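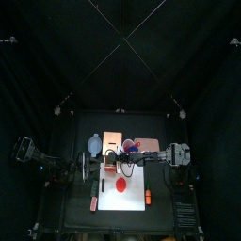 Lotton, 2025-03-24

Ceden Table Enclosure: Stray Light and Surface Contrast
Second project report, Yaman Technical College

1. Purpose

The enclosure is meant to keep room light off a tabletop workspace. The first report, submitted in October, covered the choice of fabric and the budget. This report covers the closed enclosure and the light levels measured at the table.

2. Construction

The walls are black fabric, and the ceiling is a black panel. Light-gray mounting hardware shows at the seams, with brackets at the upper left and upper right. Two thin wires cross under the ceiling panel and meet near its center. Star-shaped clamps sit at both back corners of the table frame. The tabletop is dark. A rectangular white board lies flat at the center front and is the brightest surface inside.

The fabric came from Sestik as a single roll and was cut in the workshop. Total material cost was $349, including thread and one replacement length for a side wall that was cut too short. The seams were sewn double after the first set let light through at the needle holes.

3. Method

A handheld light meter was placed face up at the center of the board. Readings were taken with the room lights on and the work lamp off. Each reading was repeated at 30-second intervals until two in a row agreed. The set was then repeated with the fabric pulled back. The meter was moved to each corner of the board for a second series.

4. Results

With the fabric pulled back and the blinds up, the meter read more than 2,000 lux at the center of the board. With the enclosure closed it read 5 lux. The corner readings followed the same pattern. The back corners were slightly darker than the front ones in both conditions.

Most of the remaining light entered along the bottom edge of the fabric. Pressing the hem against the floor by hand lowered the reading, but this was not recorded as a separate series.

5. Sources of error

The meter has poor resolution at low levels, so the closed reading should be treated as an upper bound. Cloud cover changed during the open series. The board was not fixed to the tabletop and may have shifted between series.

6. Remaining work

- Add a weighted hem.
- Mark the position of the board on the tabletop.
- Repeat the closed series with the work lamp on.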